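实木餐桌自己打磨重新上木蜡油，油要擦几遍？亮面要不要磨掉？

家居与手工 > 木作保养
2024年9月9日

大家好！第一次在这里发帖，有点激动。去年搬家的时候从旧货店收了一张实木桌子，店家只知道是Tiedemann的老款，别的都说不上来。我太喜欢它的颜色了，浅浅的，有点偏橙，顺着长边能看到淡淡的木纹。问题是原来的面层已经用了很多年，靠窗那一头有杯子印，手摸上去一块滑一块涩，抹布擦过还会挂毛。

我这几个星期几乎把论坛里关于木蜡油的旧帖翻了个遍，越看越想动手！现在的计划是：先用中性清洁剂擦一遍，晾一天，然后从120目开始打磨，再换180目、240目，最后上油。油我已经买好了，Stemlow的透明硬质木蜡油，小罐装。家里没有打磨机，准备去Plalau租一台圆盘的，周末租一天68块，押金另算。

拿不准的地方有这些：

第一，光照下桌面特别亮的那种反光，是残留的旧漆，还是本来就该有的光泽？要磨到完全哑光才算干净吗？

第二，木蜡油说明书上写两遍，论坛里有人擦三遍，有人说一遍就够，到底听谁的？

第三，桌子我们天天要用，吃饭、做手工、孩子写字都在上面，上完油要空多久才能放东西？我最怕布的、毛绒的东西搁上去粘住，或者染色。

第四，背面要不要也上？有人说只上正面桌板会翘，看得我心里直打鼓。

桌面平时就是这样的光线和颜色：

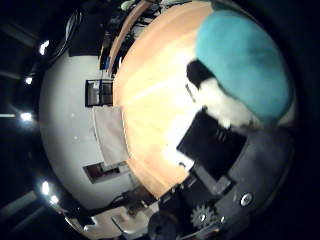 榫卯不求人
先别急着租机器！你连原来是什么面层都没弄清楚，这一步不能省。找一个不显眼的地方，比如桌板底下靠边，滴一滴水，等几分钟。水珠一直鼓着不动，多半是漆，聚氨酯或者硝基都有可能。水慢慢渗进去、颜色变深，那就是油或者蜡，或者面层已经磨没了。

再拿棉签蘸一点酒精在同一个地方轻轻擦。发黏发软的，可能是虫胶或者硝基漆；完全没反应的，更像是聚氨酯。这个测试很土，可是特别管用，我每收一件旧家具都先做一遍，乐此不疲。

为什么要这么啰嗦？木蜡油是要吃进木头里的，下面如果还有一层漆，它进不去，就浮在表面，几个星期都干不透，摸上去永远黏黏的。所以是漆就必须全部磨掉，是油就轻松多了，180目走一遍，把脏的那一层去掉就能上新油。

关于反光：看亮不亮没有意义。漆面会反光，打了蜡的油面也会反光，磨得很细的光木头对着窗户一样会泛白。要蹲下来，眼睛跟桌面差不多平，拿手电从侧面照。旧漆没磨干净的地方会一块一块地发亮，边界很清楚，像地图一样。全部变成均匀的雾面，就可以换下一个目数了。

打磨补充几条：

顺着木纹走，收尾一定用手磨。圆盘机会留下小圈圈，干的时候看不见，油一上去全冒出来，到时候哭都来不及。

不要跳目数。120之后直接上240，深的划痕是去不掉的，只会让你在240上多花两个小时。

也别磨太细。硬质木蜡油一般到180或者240就停，磨到400目木头表面太密，油反而吃不进去。

换目数之前吸尘，再用微微潮的布擦一遍，等干了，竖起来的毛刺轻轻带掉。

还有，先确认是实木还是贴皮！看桌板的侧边和端头，实木的纹路会从桌面一直接到端面。要是贴皮，圆盘机上去很快就穿了，只能手磨，而且要非常克制。

暖壶
我来回答擦几遍和放东西的问题，因为我四月刚做完自己家的桌子，教训还热乎着呢哈哈。

我用的是Zendberg的木蜡油，跟你那个不是一个牌子，不过这类产品脾气都差不多。两遍，很薄很薄的两遍！第一遍木头很能吃，你会觉得怎么倒下去就没了，忍不住想再倒，千万忍住。用白色百洁垫推开，等十几分钟，然后用干净的棉布把表面多余的全部擦掉，要擦到你觉得好像什么都没剩下。隔一夜，第二遍用量大概只要第一遍的一半。

第三遍我也擦了，贪心嘛，结果有一块没收干净，摸着像没洗干净的盘子，最后又用细的百洁垫重新磨开。要是你那张是松木之类比较软比较吸油的，可以看情况在常用的那一头补一遍，其他地方两遍足够。

放东西的时间，按罐子上写的来，别听我的也别听别人的。我自己的做法是第二天可以轻轻放干的杯子，第一个星期不铺桌布，不放湿的东西，也不放会闷住的东西，布艺、橡胶脚垫、硅胶垫都算。完全固化之前它需要空气，捂住的地方会比别处颜色深，我就被一块餐垫坑了一个方印子，过了很久才淡下去。

背面我上了一遍，比较随意那种。翘不翘主要看木头本身和家里的湿度，不过反正油都开了，躺在地上擦一遍也不费事，图个安心。

特别重要的一条！！擦过油的布不要团起来扔垃圾桶，干性油氧化会发热，是真的会自己烧起来的。泡水，或者摊平了在室外晾透再扔。

给你看看浅色桌面在顶上有光的时候是什么效果，一块一块的白光，擦得再匀也会有，所以真的不用追求完全不反光：
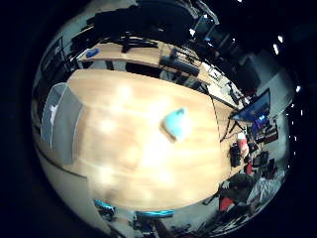
榫卯不求人
同意，补一句，判断油有没有收干净不要站着看，用手背贴着桌面慢慢滑过去，有阻力的地方就是还有浮油，趁没干赶紧再擦。另外楼上说的布自燃，我再强调一次，大家千万当回事，百洁垫也一样要处理。

提问者追加
太感谢了！！刚刚趴到桌子底下滴了水，慢慢渗进去了，颜色也变深，酒精擦了没有发黏。端面看纹路是接得上的，应该是实木没错。这么说是不是就不用120目了，直接180手磨？那我连机器都不用租，高兴坏了。

杯子印那一头颜色发黑，不知道180能不能下得去，先试试，磨不掉再说。

榫卯不求人
底下的面层和正面不一定一样，正面角落再滴一次确认！如果结果一样，就180手磨，垫一块平的软木块，不要直接用手指按着砂纸，会磨出沟来。

发黑的印子一般是水里的铁和木头里的单宁反应出来的，比白印深，光靠磨可能要下去不少，局部猛磨会磨出一个坑。可以试试草酸，按包装说明兑水，戴手套和护目镜，整面刷，别只刷那一块，不然颜色会花。之后用清水擦几遍，彻底干透再磨。草酸的粉尘很呛，没洗干净之前不要干磨。

云朵朵
收藏了，我家书桌也想弄。请问木蜡油味道大吗？

暖壶
头两天有一点，像核桃油混着橙子皮，开窗就还好。我挺喜欢那个味道的！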